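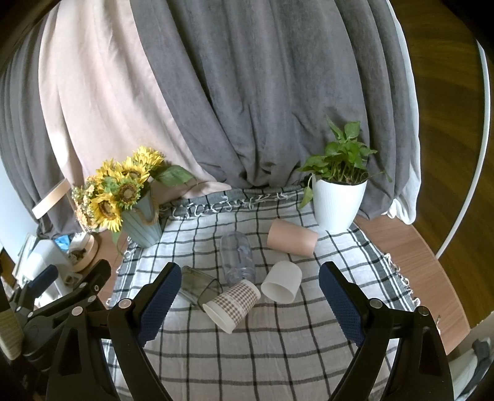
Cups and containers on their sides on a checked cotton cloth, ready for sorting.

Sorting and Washing Mixed Drinking Vessels After a Table Gathering

Hannelore Hofstetter
14 May 2020

Scope

This page covers the clearing of a table on which disposable and reusable drinking vessels have been used together. It deals with paper cups, clear plastic cups and tumblers, plastic bottles and the cloth underneath them. Glass and china are covered on a separate page and are left out here, apart from a note on stacking near the end.

The method suits a small table. For larger tables, divide the surface into halves and complete one half before starting the other.

What you need

A tray with a raised edge
A washing-up bowl
Washing-up liquid
A soft sponge, without a scouring side
A bottle brush with a bent head
Two tea towels or a draining rack
A jug for leftover liquid, 1000 ml or larger
One bag for recycling and one for general waste

I use the Filali draining rack, the low model with the widely spaced pegs. Any rack will do if the pegs are far enough apart to hold a squarish tumbler at an angle. Racks made for plates are usually too narrow.

Step 1. Empty everything first

Go over the table with the jug before moving anything else. Pour out what is left in each vessel, including those that look empty. A paper cup with a rolled rim can hold back a teaspoon of liquid when it is tipped, and it will release this on the cloth later.

Do not pour leftovers into flower pots. Sugar and milk attract flies, and coffee in any quantity stays in the compost for days. Move pots to the back of the table and leave them there until the cloth is due to come off.

Step 2. Lay the vessels on their sides

Once emptied, lay each item down in the middle of the cloth. An upright paper cup is light and will be knocked over by a sleeve. One already lying down can only roll, and a tapered cup rolls in a curve and tends to stop within its own length. Straight-sided bottles roll further and should be laid lengthwise to the table, with another item against one end.

Squarish tumblers do not roll at all. Put them at the outside of the group as stops.

On a cloth with a grid pattern, clear plastic is easy to overlook, as the lines show straight through it. Group the clear items next to a patterned or coloured one so that they are picked up together.

Step 3. Identify the material

Paper cups. Nearly all have a thin plastic lining. Whether they can be recycled depends on the collection in your area. In Jirnolton they go to a separate bin at the depot and are not taken from the kerb. Printed patterns, such as houndstooth or stripes, make no difference to how the cup is sorted.

Clear plastic tumblers. Press the wall with a thumb. If it flexes easily and springs back, treat it as disposable or short-life. If it hardly moves, treat it as reusable and wash it. Tinted grey plastic is often of the second type -- check the base for a dishwasher mark.

Plastic bottles. Look for the number in the triangle, normally on or near the base. Bottles marked 1 are recycled. Thicker containers with a screw thread and no number are generally meant for refilling.

Step 4. Wash the reusable items

Fill the bowl with warm water at no more than 50 degrees. Hotter water clouds some clear plastics and can warp thin walls. Use a small amount of washing-up liquid; too much leaves a film that dries as streaks.

Wash in this order: clear tumblers, tinted tumblers, bottles. Clear plastic shows marks most readily and should have the cleanest water.

For squarish vessels, work the sponge into each inner corner separately. A circular motion cleans the flat walls and misses the corners. For bottles, insert the brush, bend it against the shoulder and turn the bottle, keeping the brush still. Ridged sections collect residue on the inside and need a second pass.

Rinse in cold water. Limescale can be removed with 100 ml of white vinegar to the same amount of water, left for ten minutes and rinsed twice.

Step 5. Dry and put away

Stand tumblers mouth down on the rack at a slight angle so that air can get in under the rim. Leave bottles uncapped overnight. Wiping the inside of a bottle with a cloth on a stick leaves lint and is not recommended.

Do not nest plastic tumblers while they are damp. They seal together and may crack when pulled apart. The same applies to glass.

Step 6. Deal with the cloth

Lift the pots off, then gather the cloth from its corners towards the centre to keep crumbs inside. Shake it outdoors.

Treat drink rings before washing. On white cotton with a black or grey pattern, dab with cold water and a drop of washing-up liquid, working from the outside of the mark inwards. Avoid chlorine bleach, which may turn the grey lines yellowish or brown. A 40 degree wash is enough for most marks. Tea and red fruit juice may need an hour's soak with an oxygen-based stain remover. I use Toma powder at half the dose on the packet and have had no fading so far.

Dry flat or on a line and iron slightly damp on the reverse side. Check the grid while ironing: if the lines bow, pull the cloth gently on the diagonal until they run straight, then press.

Note on storage

Reusable tumblers and refillable bottles are kept in a Parberg crate with the lid off. A closed lid traps the last of the moisture and produces a stale smell within a week or two -- a rinse with bicarbonate of soda will clear it.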